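**Room setting** (also *room set* or *display bedroom*) is a part of a furniture store which is arranged like a real room. The bedroom is one of the most common types. Its purpose is to show beds, textiles, lamps and storage together, so that the customer can judge size and color before buying.

## Layout

A display bedroom normally has a bed, at least one lamp and some kind of shelving. The walls are often painted in a pale color, which makes the textiles easier to notice. In the Larodside store of the chain Skitex there are 13 such bedrooms, and the smallest has a floor of 19 square meters.

## Bed and textiles

The bed takes the most space and is usually dressed in a light cover. Pillows can lie flat or stand upright against the headboard - the second way is preferred when the pillowcase has a large printed figure, as in rooms for children. Headboards with a wavy or scalloped top edge are also connected with this type of room, although they are sold for adults too.

Small pieces of clothing are sometimes laid on the bed. In the Rodcombe store, loose clothes are folded or removed from the beds each evening, and the covers are pulled smooth again.

## Lighting

Pendant lamps with a fabric shade give a soft light and are common in bedrooms. They are hung high enough that visitors can walk under them.

## See also

- Headboard
- Pillowcase
- Pendant lamp
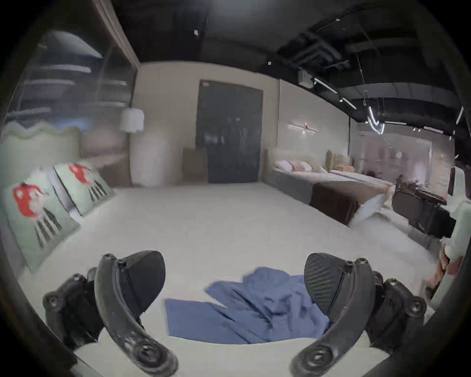 *Display bedroom with a light green headboard, two pillows with a printed cartoon figure, and a blue garment on the bed*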